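Chapter 3
When the Gripper Does Not Let Go
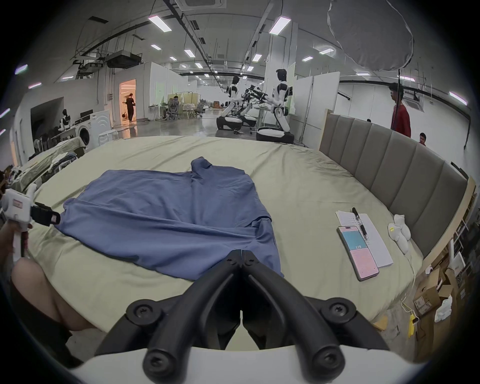
3.1 A fault at Redwood

On 4th November, a hand-held gripper at the Redwood test floor closed on the cuff of a shirt and stayed closed. The operator, Dorian Coste, opened his hand on the trigger. The jaws did not move. He pulled, the cuff tore, and the second gripper, which was holding the collar, swung back and struck his wrist. He had a bruise and lost no work time.

The injury was small, but the fault had been present for weeks. The Redwood log held 38 entries for slow release on the same pair of grippers. Most had been closed with the note "cycled power, OK." Two operators had learned to tap the jaws against the edge of the bed to free them, and neither had written this down.

Aisyah Lumbantobing, the safety engineer assigned to the case, took the gripper apart the next morning. She found lint packed around one of the pivots. The lint added drag, and the return spring could no longer overcome it at the end of the stroke. The maintenance sheet called for cleaning every 3,000 cycles. That figure had been set during trials with plastic blocks, which shed no fiber. On cotton, she measured a clear loss of spring return after more than 1,000 cycles.

3.2 What this chapter covers

A gripper that fails to close drops its load. A gripper that fails to open keeps hold of something the operator expects to be free. Designers tend to plan for the first case and give less thought to the second. In this chapter we look at the second case in detail.

Section 3.3 describes the forces acting on a two-jaw linkage and shows how friction at a pivot changes them. Section 3.4 deals with service intervals and how to set them for soft goods. Section 3.5 returns to the Redwood log and asks at what point the entries should have led to a stop order.

Before reading on, review the terms "stroke," "return force," and "fail-open" from Chapter 2. You will also need the friction table in Appendix B. The worked problems use the dimensions of the Clado linkage unless another is named.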